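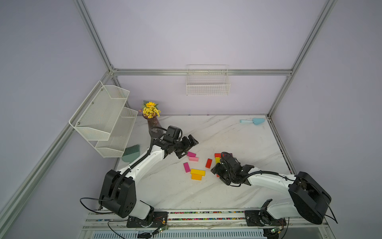 How long should I plan for one block demo with a group of visitors?

Plan on 30 minutes per group, which leaves you time for questions and for putting the blocks back before the next bunch shows up.

Section 4. Running the block demo on an open day

I wrote this after our March open day at Waltton, where I ran the table with Arūnas Vanags and learned most of it the hard way. If you've done section 3 (power and homing), you're ready to go.

1. Wipe the tabletop. The little specks and scuffs won't come off, so don't scrub at them.

2. Put the wooden blocks between the two arms, where both grippers can get at them. Scatter them any old way - the visitors like it better when it looks like a mess at the start.

3. Open the Undwood panel on the laptop and pick "Blocks, two arms." Leave the speed at 70 percent. I tried it at full speed once and the front row jumped back!

4. Check both wrist views on the second screen before you let anybody in. 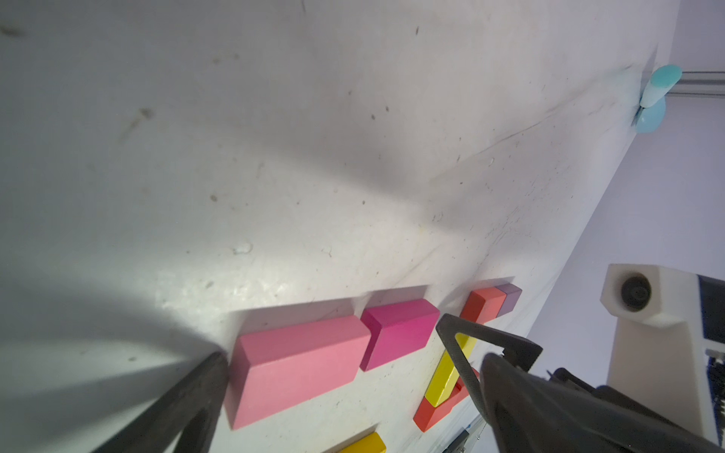
5. Press Ready and wait for the tone. If you don't get a tone in a minute or so, press Stop, home the arms again and go back to step 3.

Caution: Hands stay out of the enclosure from the tone until the panel says Parked. That goes for you too, even if a block has rolled off somewhere and it's driving you nuts.

6. Let a visitor press Start. Kids first, in my book. Then stand to one side and talk as little as you can stand to, because people want to watch the fingers.

Note: The Meltthorpe handout calls this routine "Program 53." It's the same thing under the old name.

7. Tell the group what to look for. I ask them to guess which shape the arms are working on, and somebody usually shouts out a letter.

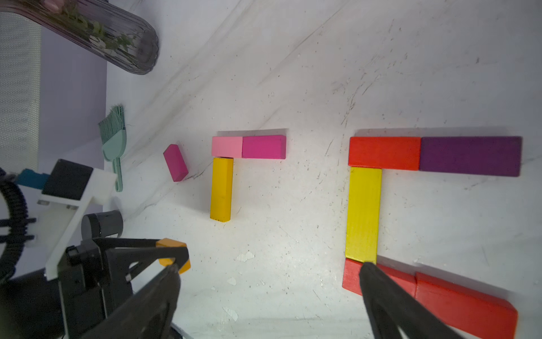

8. When the panel says Parked, take questions. The one I get most is whether the arms can get tired. (They can't, but I can. We had almost 104 people through last time.)

9. Mix the blocks up again by hand and press Reset on the panel.

Note: If a gripper squeezes a block and won't let go, press Release, not Stop. Stop holds the fingers right where they are. The Gebretsadik card taped inside the laptop lid has the full list of buttons.

10. After the last group, park both arms, switch off at the wall and sign the log. Section 5 covers packing up.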